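Ranora Blocks: Gallery

Home | The set | Boards | Gallery | Printing notes | Contact

This page started as a way of settling an argument with Roel Kuipers over which of our early blocks were ugly. It has since grown, mostly downward. The blocks are small plastic shapes in plain colors, printed in the back bedroom and used for sorting, stacking, matching, and being stepped on. The boards are what we set them out on, after it became clear that carpet was a poor choice.

Entries run more or less from oldest to newest. Where I couldn't remember, I guessed, and Panya Rattanakul has corrected me twice so far.

The first cube

Gray, and slightly wider at the bottom, like most of us. The first layer squashed outward and I was too proud of it to trim the edge. It has a permanent home on the windowsill, where it holds down receipts.

The second cube

Better. Nothing more to say about it, and I have tried.

The pyramid period

For most of one winter I printed pyramids, on the theory that they needed no support and would therefore be quick. They are quick. They are also useless for stacking anything except, once, a single very patient marble. Roel still thinks they're the best thing we've made. Roel doesn't have to store them.

Cylinders

The cylinder is the block everybody picks up first. It rolls if you put it down wrong, and people seem to like having something to go after. Ours come off the printer with fine lines across the flat end. I used to sand these smooth, then stopped when Beca Pritchard pointed out that the sanded ones slid off each other and the rough ones didn't. I had been working quite hard to make them worse.

The star

Five points, straight sides, stands up like a thick cookie laid flat. The longest print of the small shapes at 79 minutes, and the one most likely to have a tip snapped off by somebody leaning on it. We rounded the tips a little in the version Panya calls Jenelia, after a boat. I've asked about the boat. There was a boat.

The heart that looked like a potato

Left in for completeness. From above it's a heart if you know it's meant to be a heart. Beca's nephew called it a foot, and that is a fair reading.

The hexagon

A solid, dependable shape with no personality. Comes in every color because I once left the file in the queue and went to the dentist.

Red

We went through a lot of reds. The first was closer to brick, the second looked orange under the kitchen light and pink by the window, and the third was bought by Dindo Ocampo, who doesn't read labels, and was perfect. He has not been able to find it again. When the spool runs out we'll be having this conversation from the beginning.

Yellow

Shows every fingerprint and every hair. We own no pets and I'd love to know where the hairs come from.

Green

Two people in this project can't agree on whether our green is really green. I'm one of them. It's green.

Blue

The color that goes missing. At the last big tidy we laid out everything we had, 63 blocks in all, and blue was well behind the others. A few turned up in a coat. One was in the freezer, in the tray with the peas, and I have decided not to pursue it.

The coffee tin

Storage, first attempt. Holds plenty, makes a tremendous noise, and guarantees that the block you want is at the bottom. Retired after one evening when Edgardo Layug was trying to hear a ballgame.

The drawer with dividers

Storage, second attempt. A divider for each color looked very smart for an afternoon. Then it turned out that people playing with blocks put them back by distance, meaning into whichever compartment is nearest. We now call it the drawer.

The felt bag

Storage, current. Beca sewed it from an old curtain and it has a drawstring, and if you shake it gently you can pull out blocks by feel, a game we stole from every kindergarten in the country. Stars are easy. Hexagons and cylinders cause a surprising amount of shouting.

The cookie sheet

Our first board, if you're generous. Flat, rimmed, free. The blocks skated across it like curling stones and anybody working at the far side of the table got them in the lap. It has gone back to cookies.

The cutting board

Better grip, nicer sound. Smelled of onion. We kept at it for months anyway, and I believe some of the older blocks still remember.

The Barredo board

Named for the street where Edgardo found it leaning against a fence with a "take me" note. It had been a shelf. He planed it, oiled it, left it in his garage, and presented it at dinner with the air of a man who had carved a cathedral. It warped by spring. You could set a cylinder at one end and then go and wait for it at the other.

Boards with seams

After Barredo, Edgardo began gluing planks edge to edge, a method that keeps a wide board flatter than one wide slab. It also gives him something to talk about. He likes pale wood with a bit of figure in it and will turn a plank around for nearly an hour to get the swirls going where he wants them. I used to think this was fussing. I still do, but I've noticed that bright colors look far better on cream and tan than they ever did on the cookie sheet, so I keep my mouth shut and hold the clamps.

He bevels the edges too. Nothing dramatic, just enough that you can pick the board up without its picking back.

Pairs

The layout we come back to most. Put the blocks out by color, two to a color, and don't be too neat about it. Panya began by lining them up with a ruler and the result had all the warmth of a parking lot. Let a pair touch, or nearly touch, and leave the next one a bit loose. Red star, red cylinder, done, on to the yellows. The whole thing can be laid out while the kettle boils, and then the arguing about whether it's straight can begin.

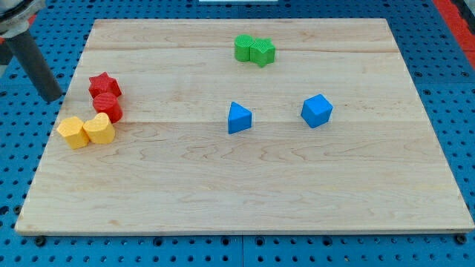
The other rule for pairs is that you leave some bare wood. There's a strong temptation, when you own a bagful of the things, to keep going until the board is full, and at that point you've made a very small traffic jam. Eight is plenty. With eight, a three-year-old can see what goes with what, and so can Roel.

Pairs also make the best opening for the swapping game. One person looks away, the other trades a block from one color with a block from another, and then you both pretend it's difficult. For grown-ups, swap two shapes inside the same color and say nothing. Dindo once looked at the board for so long that his tea went cold, and announced that nothing had changed. Two things had changed. He has asked me to add that he was tired.

Rows

Same blocks, lined up along a seam. Edgardo approves of this one because it gets people to notice the seam. He'll tell you how it was glued if you stand still.

The spiral

Beca's idea. Looks wonderful from one chair and like an accident from all the others. Needs more blocks than you'd expect and a household free of drafts, dogs, and cousins.

The tower

Everybody builds one. The Jenelia stars make a good base and a terrible top. Our record was set in December with the printer running in the next room, which shook the floor just enough to add suspense, and it ended when somebody closed the fridge.

The Atemthorpe crate

We took a crate of blocks and two of the boards to the Atemthorpe craft fair and set up between a candle stall and a man selling clocks made from saucepans. By mid-afternoon 94 people had stopped at the table, according to Panya, who had brought a clicker and was determined to use it. Most of them wanted to know where the candles were. A few sat down and sorted, one woman for so long that we brought her a sandwich. The boards got more compliments than the blocks, and Edgardo was unbearable all the way home.

Broken things

A handful of star points, a cracked hexagon, and half a pyramid. I keep them in a jar and tell visitors they're for recycling. The half pyramid makes a decent doorstop for a very light door.

Next up

Roel wants an arch. Panya wants an arch that stays up. Beca is sewing a second bag, as the first has begun to give way at the corner and has been quietly losing hexagons in the hall, and Edgardo has some planks under his stairs that we're not supposed to know about. If you'd like the file for any of the shapes, use the contact page and say which one. The potato heart is available on request – please say whether you want it fixed.

Back to top | Printing notes | Contact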